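Segunda jornada

La segunda jornada es un concepto de la sociología del trabajo y de los estudios de género que designa el conjunto de tareas domésticas y de cuidado que una persona, por lo general mujer, realiza en el hogar al terminar su empleo remunerado. También se emplean las expresiones doble jornada y doble turno.

Definición

El término abarca la limpieza, la cocina, la compra, la crianza y la atención a familiares mayores o enfermos. Algunas autoras incluyen además la carga mental – la planificación y el seguimiento de esas tareas –, mientras que otras la tratan como una categoría aparte.

Medición

El instrumento habitual son las encuestas de uso del tiempo, en las que los participantes anotan sus actividades en un diario. El estudio de Plistthorpe, dirigido por Parvaneh Safavi, siguió a 17 hogares durante 11 meses y distinguió entre actividad principal y secundaria, de modo que vigilar a un niño mientras se cocina quedaba registrado dos veces.

Debate

Romain Arnaud sostiene que la noción describe mal a los hogares monoparentales y a quienes trabajan desde casa, donde no existe un límite claro entre ambas jornadas. Safavi respondió que el concepto se refiere al reparto de las tareas y no a su horario.

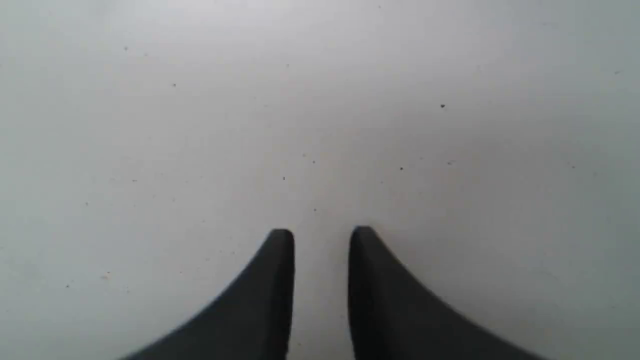
Vol. 17, núm. 2, p. 11

La discusión se ha extendido a las políticas públicas, en particular a los permisos parentales intransferibles, los servicios de guardería y la cotización por cuidados.

Véase también

Brecha salarial de género
Economía del cuidado
Trabajo no remunerado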